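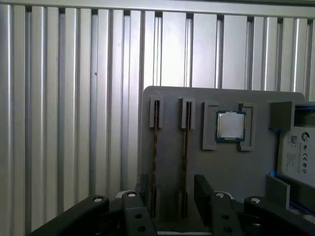 Gaétan Hawthorne
Redactor de procedimientos y autor de relatos

La regla quince

La norma de la célula de Biris tenía 15 reglas y Pukberg quería quitar la última. Lo dijo el jueves a las siete y media de la mañana, todavía con el abrigo puesto, mientras buscaba el cuaderno de turno.

– La quince nos cuesta dos segundos por módulo –dijo–. Son 3,655 módulos este mes. Haz la cuenta.

MacLeod ya la había hecho. Salían dos horas y pico. Había escrito la norma seis años antes, casi toda en una tarde, y la quince decía así: «Antes de cerrar las pinzas sobre una memoria, el robot se detiene y espera dos segundos. Durante esa espera no se le da ninguna orden, salvo la de parada».

– ¿Y para qué sirve? –preguntó Pukberg.

– Para mirar.

– El robot no necesita mirar dos segundos.

– El robot no.

En el panel gris seguían los dos módulos de memoria, de pie en sus soportes, y a la derecha el procesador, sujeto por los lados. Las pinzas negras estaban abiertas delante. Era la posición de espera, la misma de todos los días, y Branel, la aprendiza, la vigilaba con la mano junto al botón de parada, como pedía la regla cuatro.

Pukberg leyó la norma entera en voz alta. La primera prohibía entrar en la célula con el brazo activo. La séptima obligaba a anotar cada cambio de velocidad, con hora y firma. La once decía que una pieza dudosa se aparta y no se vuelve a probar en el mismo turno. No discutió ninguna. Al llegar a la quince dejó el papel sobre la mesa.

– Las otras catorce protegen algo –dijo–. Esta no sé qué protege.

MacLeod pensó en contarle lo de mayo. Aquel mes un operario había visto un soporte girado unos grados y había alargado el brazo hacia el botón. Llegó tarde. La pinza se cerró igual, partió la placa y después siguió con la siguiente, porque para el programa todo estaba en orden. Fueron doce placas antes de que alguien lograra pararla. En el informe quedó como «incidencia menor».

Al final se lo contó, sin adornos y con el número de informe. Pukberg escuchó y luego buscó el archivador. Tardó un rato en encontrar la hoja.

– Aquí no pone nada de la espera.

– La añadí después.

– Pues tendría que poner el motivo. Una regla sin motivo la quita el siguiente que llega.

MacLeod tuvo que admitir que era verdad. Cogió un bolígrafo y escribió debajo de la quince, con letra pequeña: «Véase el informe de mayo». Pukberg firmó al lado y apuntó la hora.

– Branel –dijo–, cuando quieras.

Ella miró los dos módulos, primero el izquierdo y luego el derecho, y dio la orden.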